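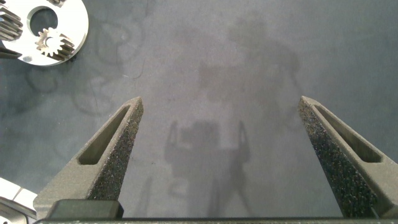

Will those grey tops ever come up properly clean, a reader of our February update wanted to know, or are we stuck with the rings and loops for good?

Fair question, and it's one we've been asking ourselves at the sink most evenings! The short answer is that the marks are fainter than they were and we're pretty happy with them. The long answer takes up a fair bit of this report, so thank you to everyone at Pondier for your patience.

Rudcombe Shared Workroom
Progress report to the Pondier Small Spaces Fund
Period ending 30th June

Where we're up to

The workroom is open, the benches are in and people are using them. When we wrote to you last, the benches were stacked along the back wall and the floor was half painted, so this feels like a huge leap. We now have 22 regular users on the key list, and the room is booked for 40 hours in a normal week, a lot more than we put in the application (we had guessed 25, and even that felt cheeky at the time).

The benches

We chose a flat matte grey for the tops and we'd choose it again. Glare was the big complaint in the old room, where the white tables bounced the afternoon sun straight into your eyes, and anyone doing fine work ended up sitting with their back to the window. On the grey you can put down a small dark screw or a pale bit of thread and find it again. It's a lovely calm colour to work on, too.

What matte does do is hold a mark. The worst are the curved ones, faint dark arcs and loops that look like somebody has wiped in circles and walked off. We tried dish soap, then bicarb paste, then a cleaner called Clulitum that the hardware shop keeps behind the counter. The Clulitum did the most good by a long way, used weak and rinsed twice. Used strong it left a cloudy patch on bench 4, so please don't let anyone tell you more is better. Wiping in straight lines along the length of the bench has helped as well, and there's now a card above the sink saying so.

Fine dark lines are harder to judge. Some lift off with a damp cloth and were only fibres. Others stay put and we have to call them scratches. None of them catch a fingernail so far, and we're leaving them alone.

Lighting

This is the part still to do. The tops look a bit lighter at one side than the other depending on where you stand, and if you lean in over your work you throw a big soft shadow right where you want to see. We've been moving the clamp lamps about to find the best spot, and having one on each side of the bench is a massive improvement on a single lamp behind your shoulder. The lighting line in the budget hasn't been touched yet. We would like to spend it on fixed side lights along the long wall, and we're getting a second quote before we commit.

Storage

The shelves are up! Tubs are labelled on the short end so you can read them without pulling them out, and the tall cupboard that came from the Kiss tearooms when they closed has been cleaned, rehung and filled almost immediately. We could use another one. Offcuts are the trouble, as everyone brings some and no one likes throwing them away, so from now on each user gets one tub and what doesn't fit goes home.

Money

We are under on timber and over on paint, and the two very nearly cancel out. The floor needed an extra coat near the door where the old glue kept bleeding through. Receipts are in the attached folder, in date order, with the paint ones clipped together. There is no request for extra funds in this period.

Next steps

- Second lighting quote, then order
- Reseal bench 4 and see whether the cloudy patch goes
- Felt pads under the stools before the new floor suffers
- Bench hooks for the woodworking end
- Evening bookings moved to the online calendar

If anyone from Pondier is out Rudcombe way, please come and have a go at a bench. Mornings are quieter, and the kettle is on the shelf left of the sink.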